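6 Setting up a workplace ballot

6.1 Before you start

This section covers the creation of a ballot in Plimden Branch, from the import of the member list to the release of the result. It applies to recognition ballots, pay consultations and the election of shop stewards. Postal ballots run by an outside scrutineer are covered in section 9.

You will need:

A branch officer account with the Ballots permission switched on.
The current member list, saved as a CSV file.
The name and work email address of the returning officer.
The opening and closing times agreed by the branch.

Note: Plimden Branch does not check whether a ballot meets the legal rules that apply to your workplace. Take advice from your regional office before a ballot on industrial action.

6.2 Importing the member list

1. Sign in and select Ballots, then Member Lists.
2. Select Import and choose the CSV file. The file must have a header row. The required columns are Member number, Surname, First name, Site and Job group.
3. Match each column to the field shown on the right. Columns left unmatched are ignored.
4. Select Check file. Rows with errors are shown in red and are not imported.
5. Correct the errors in the original file and repeat steps 2 to 4 until the check reports no red rows.
6. Select Save list and give it a name that includes the site, for instance "Grestport night staff".

Duplicate member numbers are treated as an error. Two members with the same name are not. If a member works at more than one site, enter the site where the member is paid.

Caution: Importing a list with the same name as a saved list replaces the saved list. The earlier version cannot be recovered.

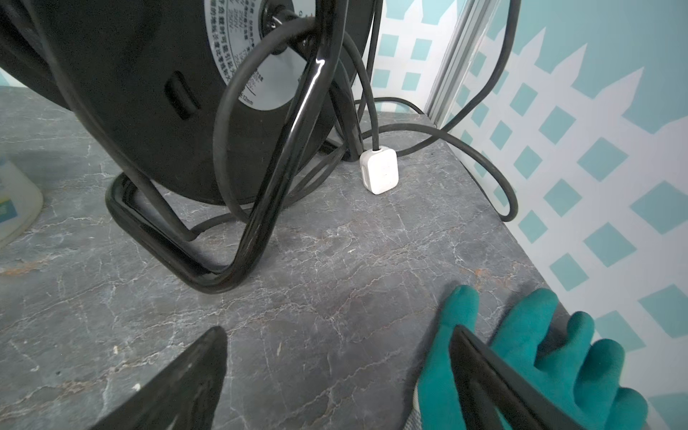 Cable reel, standing on a marbled worktop.

6.3 Setting up the voting point

A voting point is a tablet or laptop placed in the workplace for members who do not vote by phone. Each voting point has to be paired with the ballot before voting opens. Up to 18 voting points can be paired with one ballot.

1. On the device, open the browser and go to the voting point address shown under Ballots, Devices.
2. Enter the pairing code. The code is valid for 5 minutes. If it expires, select New code.
3. Enter a location name. Members will see this name at the top of the voting page.
4. Select Lock device. The browser switches to full screen and the address bar is hidden.
5. Cast a test vote with the word TEST in place of a member number. Test votes are deleted when the ballot opens.

Place the device where the screen cannot be read by a supervisor or by members waiting to vote. Keep it on mains power for the whole voting period. A locked device that loses power must be paired again, but votes already cast on it are kept.

Note: After 3 wrong member numbers in a row the voting point pauses for one minute. This cannot be changed.

6.4 Creating the ballot

1. Select Ballots, then New.
2. Choose the ballot type. For a steward election, enter the number of seats.
3. Type the question exactly as agreed. The question cannot be edited after the first vote is cast.
4. Enter the answers. For a recognition ballot, Yes and No are filled in for you.
5. Select the member list. To limit the ballot to one job group, use the filter below the list name.
6. Check the number of eligible members against your own records. In the sample branch supplied with the software, the Trajkovski bakery list should show 137.
7. Enter the opening and closing times. Times follow the branch time zone. Branches with members on postings in Asia should check the zone under Settings, Region.
8. Enter the returning officer. An invitation is sent to that person straight away. 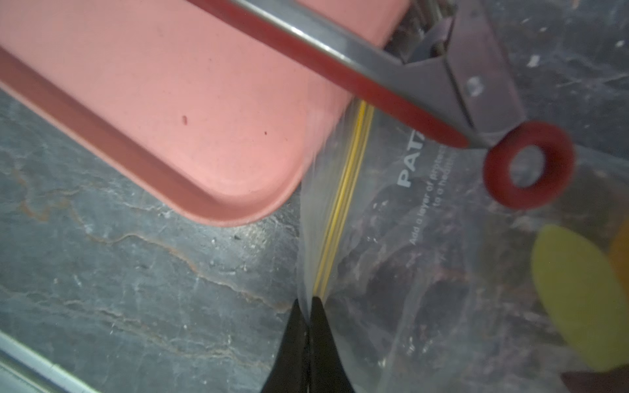 The ballot stays in draft until the returning officer has accepted the invitation and approved the question. The officer who created the ballot cannot approve it. If the invitation has not been accepted by the opening time, the ballot does not open and a notice is sent to all branch officers.

6.5 Closing and releasing the result

1. At the closing time, voting stops on all devices. A member who has already opened the voting page is given one further minute.
2. The returning officer signs in and selects Count.
3. Check the turnout figure, the number of spoilt votes and the totals for each answer.
4. Select Release. The result is shown to members on the list and can be printed as a notice for the workplace board.

Individual votes are not shown to any user, including the returning officer. The participation list shows who has voted and is visible to the returning officer only.

Caution: Do not delete the member list until the period for complaints has passed. Without the list, a recount cannot be run.

6.6 Changes to this section

Revised 2025-12-28 by Biljana Vukadinović. Pairing limit updated in 6.3. Wording of the caution in 6.2 corrected. The steps for joint ballots between two branches have been taken out and will be reissued in February as section 7.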